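# The great cord reckoning

July 2023 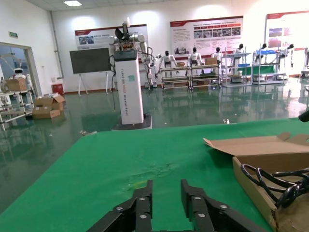 *Black cables in a cardboard box, on the green cloth.*

I've been meaning to write about moving house for ages, and I keep putting it off because every time I sit down to do it I remember another box. We left Prisdale in November, which everybody told us was a silly time to move, and they were right, although not for the reasons they gave. The roads were fine. The weather was fine. What I wasn't ready for was how much of a life is made up of things you can't name, that plug into other things you no longer own.

The old place had a basement, you see. I loved that basement. It had a sloping floor and a smell like a wet mitten and it would hold anything you cared to carry down the stairs. The new place in Jivbridge has 3 closets – I'm counting the one with the water heater in it, so really it's two closets and a cupboard with ambitions. Something had to give, and I told myself I'd sort it all out before the truck came. I did not. I sorted the kitchen, and half of the linens, and then I found a shoebox of old birthday cards and lost an entire afternoon on the floor with a cup of tea going cold beside me.

So most of it came along unsorted, and I've been chipping away at it ever since, usually on a Sunday evening with the radio going. I've learned a few things about how I do this, and since a couple of you asked in the comments last time (thank you, by the way, it's lovely to know somebody reads to the bottom), I'll try to set them down.

The first is that I can't do paper and objects on the same day. Paper needs reading. Even a hydro bill from years ago wants to be read, and then I'm off wondering why we used so much that winter, and whether that was the year the furnace went. Objects are quicker, as long as I keep my hands moving and don't plug anything in to see if it still goes. Plugging things in is how you lose a night.

The second is that "maybe" boxes are fine. I know the books say otherwise. I read one of those books, borrowed from the Jekier branch library and returned late, and it was very stern about maybes. But I find I'm much braver about letting a thing go once it has sat in the maybe box for a season and I haven't gone looking for it. I give it 40 weeks now. I wrote that on the lid of the first one in marker, and when the time's up it goes to the thrift store without a second peek. Well, with a small peek.

The third has to do with colour, of all things. My sister-in-law labels her boxes by room and it works beautifully for her, but our rooms didn't match up from one house to the next, so "den" meant nothing by the time we got here. I switched to coloured tape. Blue for things we use every week, yellow for seasonal, red for anything that would make me cry if it got lost. There were far more red ones than I'd have guessed. The Christmas ornaments went red, and so did a casserole dish with a chip in it that was my grandmother's – I wouldn't trade that dish for a whole new set.

I should say a word for the Chowdary depot out past the arena, which takes nearly everything the curbside pickup won't. Old paint, batteries, a toaster that had given up. They charge $2 for some of the bulkier bits and the fellow at the gate is never in a rush. We've made enough trips now that he waves us through and asks how the closets are coming. There's also a free table by the fence where people leave what's still good, and I confess I've come home with a lamp, a muffin tin, and a jigsaw puzzle of a harbour that turned out to have every piece. My husband has asked me to stay in the car next time.

As of this week there are 54 boxes behind us and a short row left along the hallway wall. I've stopped minding them, really. The grandkids use them as a shop counter when they visit, and sell me back my own tea towels.

Next up is the sewing things, and I'm a bit nervous about those. There's fabric in there I bought for curtains two houses ago, and I still think it would look nice in the front room.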